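Stivau opened its workshop in Hosville to visitors for an afternoon in November, and Gadisa Wubshet spent most of it at the same bench, answering the same questions about grip. He runs the handling group, which builds two-finger grippers and collects the recordings used to train the software behind them. We spoke once the second demonstration had finished.

The hand-held version drew the longest queue. An operator carries it to the work, closes the fingers on a part and sets it down elsewhere, while a camera on the tool records the whole movement. "People expect the arm to be the difficult bit," Wubshet said. "You can buy an arm. What you can't buy is a few thousand decent examples of somebody picking up a washer."

The group's current set, called Degefa, holds 3000 recordings. Wubshet considers 1000 of them good enough to train on without further checking. The remainder are usable but uneven: the operator hesitated, or approached too quickly, or let the part turn in the grip before lifting. He would sooner keep them and mark them than throw them out.

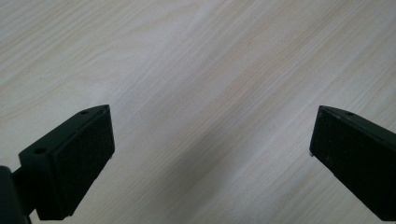
Pads take up a good deal of his time. A hard face holds a square block well and a round bar badly, and a soft face wears. The group has tried seven pad materials and still uses two. "The wear is slow, and that is the trouble with it," he said. "The grip gets a little worse each week and the operator makes up for it without noticing. Then you compare recordings from the start and the end of a month and they don't match."

Asked how often pads are changed, he said the interval is fixed by number of closures and has been shortened twice. Both fingers are always done together. A new pad opposite an old one pulls the part to one side.

The control software, Codine, was shown on a fixed arm at the far end of the workshop. It sorted turned parts into trays, stopping whenever its estimate of the part's position fell below a set limit. Several visitors took the stops for faults. Wubshet does not mind them. "I could lower the limit and it would look much smoother. It would also drop things."

He was cautious on dates. A trial with parts supplied in mixed bins is planned, but the group has not settled how to light the bins, and shiny parts remain a problem. Thin flat parts lying flush on a bench are worse, as the fingers have nothing to get under. Operators slide them to an edge first, and the software has yet to learn this reliably.

The next round of recordings will concentrate on that one movement.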